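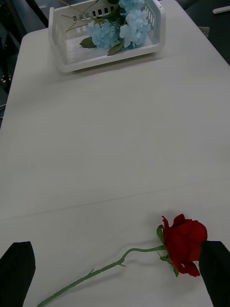
Red artificial rose, with pale blue hydrangeas in the basket behind.

How To Get A Sofa Up The Stairs

By Inês Carrilho | Lifestyle | Friday, November 16, 2018

Every sofa goes up the stairs beautifully in the store's brochure. Mine, a three-seater called the Vello, spent its first night in our downstairs hallway with one arm wedged under the banister, and we climbed over it to go to bed. I have moved it twice more and helped with four other people's. Most of what follows I learned while holding the bottom end.

Measure the sofa, then measure everything else

People measure the living room. The living room is fine. Measure the front door with the door open, because the slab eats into the gap, and then the narrowest part of the stairs, handrail included. Mine came to 31 inches, against a sofa 36 inches deep with a back that didn't come off.

The number you want is the diagonal depth. Lay a broom handle from the top of the back to the front bottom edge of the arm, then measure straight from that line down to the rear bottom corner. If that is smaller than your doorway, the sofa can usually go through tipped. Write it on your hand. You will forget it on the landing.

Take off whatever comes off

Cushions first, then feet. Sofa feet are nearly always threaded and nearly always tighter than they need to be, so turn them with a rubber glove before you go looking for pliers. Put the feet in a sandwich bag and tape the bag to the underside. My sister-in-law put hers somewhere safe in March and her sofa now sits on four paperbacks. 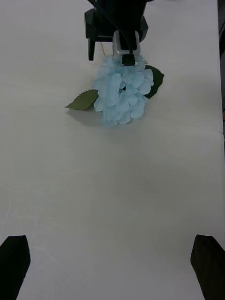 Doors come off too. Tap the hinge pins up from below with a nail and a hammer, lift the door away, and you gain an inch and a half for ten minutes' work. Do the bottom hinge first so the door doesn't swing down and introduce itself to your shin.

Pick your people carefully

Two strong people who listen beat four strong people with ideas. One person calls the moves, and it should be the one at the top, who can see the turn. Agree on words beforehand. "Left" is useless when you're facing each other. We use "wall" and "rail," thanks to Leokadia Nowicki, my old neighbor, who once got a sleeper sofa to a fourth floor and still brings it up at dinner.

The stronger person goes at the bottom. I'm sorry if that's you.

Go up on end

For a tight landing, stand the sofa upright on one arm, seat facing the turn, and hook the back around the corner first. Wrap the leading end in an old comforter. Stretch wrap is good on velvet and terrible to grip, so leave yourself bare spots for your hands, or put straps on before you wrap.

If it sticks, stop and back up a step. Pushing harder takes the paint off the wall and then takes the wall. I paid $246 to learn this from a plasterer named Percy Ccori, who was very nice about it. 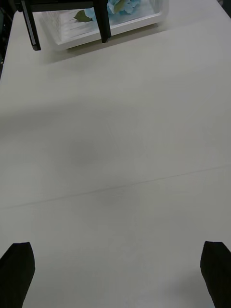

Plain off-white tabletop, with the seam running across it.

Know when to call somebody

A sleeper sofa weighs as much as a pony and opens when it feels like it. Tie the mechanism shut with rope or hire movers. Also hire movers if the stairs are spiral, or if your plan includes the word "balcony."

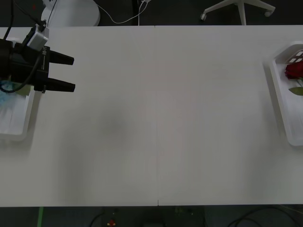 Once it's up there

Screw the feet back on before you sit down, or you won't do it until spring. Rehang the door top hinge first. Then push the sofa where you want it, live with it for a week, and find out it blocks the radiator.

Filed under: Home, Moving, Furniture
5 comments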